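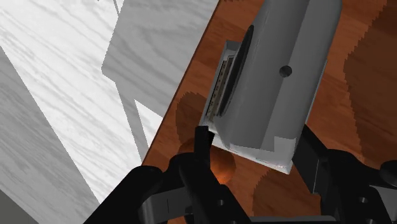 Does the Akolgo grasp benchmark predict how a policy will do on real hardware?

Only in ranking. Scores in simulation ran higher than ours on the bench, but the order of the 4 policies we tested was the same in both.

Reviewed: Akolgo 2, the simulated tabletop suite from Encombe. We ran 288 episodes, 24 objects with 12 starts each, split evenly over the policies. Wrist view only, black two-finger gripper, wood-grain surfaces. Shadow edges render jagged, and a policy trained on softer light lost accuracy until we retuned augmentation. Contact on large molded objects is the weak point: fingers slip at tilted faces where the Ponau solver holds. Setup took 90 minutes. Logging is good, documentation thin. Worth using for ablations. Absolute success rates should not be quoted from it.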